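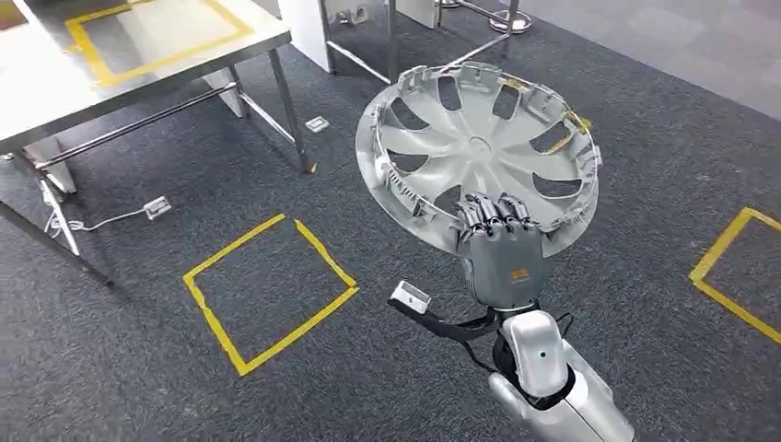

Storing Plastic Car Parts on an Open Shelf

Project report, Oana Oprea
February 29, 2024

1. Background

Our class project looked at how bulky, light parts should be kept in the Brermont training workshop. I took the wheel hubcaps and the molded plastic pieces. Hubcaps are awkward to store. They are round and wide, and the retaining clips stick out at the back, so a stack of them leans and the clips catch on each other.

2. Layout

The floor is dark gray carpet tile. We marked squares on it with yellow tape for placing things. The tape went down by hand and the edges are a little uneven, which did not matter for our purpose. For storage we used a blue metal unit with a broad upper shelf and a lower one.
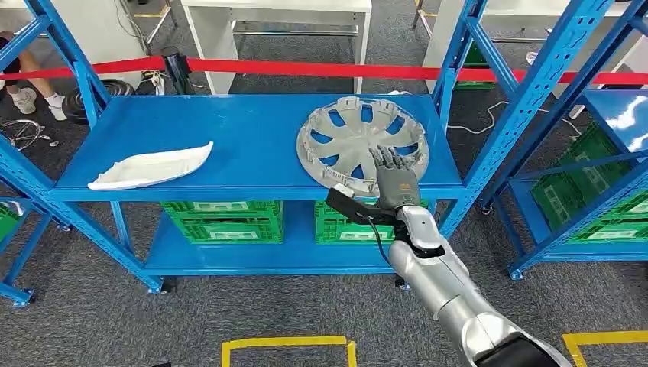 Photo: Jostley project group

The hubcap goes on the right of the upper shelf, face up, and the long white part goes on the left. The green crates stay on the lower shelf with a gap between them.

3. Problems

A hubcap laid too near the front sticks out over the edge of the shelf. The white part takes up more room when it lies at an angle. I would add a tape line 3 inches from the front of the shelf and keep every part behind it.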